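Quiet Room Check, Clelberg Youth Counseling Center
Checked by: Divya Gowda
Day: Tuesday, before the afternoon group

Door opens from both sides, no lock – OK
Window limiter – OK
Cords and cables out of reach – one blind cord too long, tied up for now
Panic button – tested 2 times, front desk heard it both times
Crisis line card on wall – OK, old number crossed out, needs a new print
Sharp items – none found

Comment: Anas Younis asked if teens can use the room alone. They can, for up to 20 minutes, with the door open and staff in the hall.

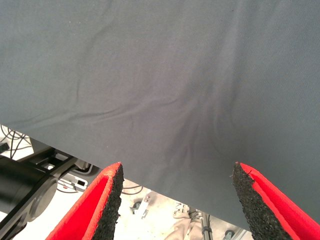 Sensory items are checked every week and logged on sheet 7. Several of our teens calm down faster with something to hold, and loose parts or torn seams can be used for self-harm. Plain gray cloth with a fine weave is fine for this room, and a few wrinkles don't matter. Look for pulled threads and holes. Weighted items stay in the staff closet.

Still open
Blind cord – Hajar Helmy to shorten
New crisis card – ask Myrto Papadakis for the file
Sign-in sheet – last two visits have no end time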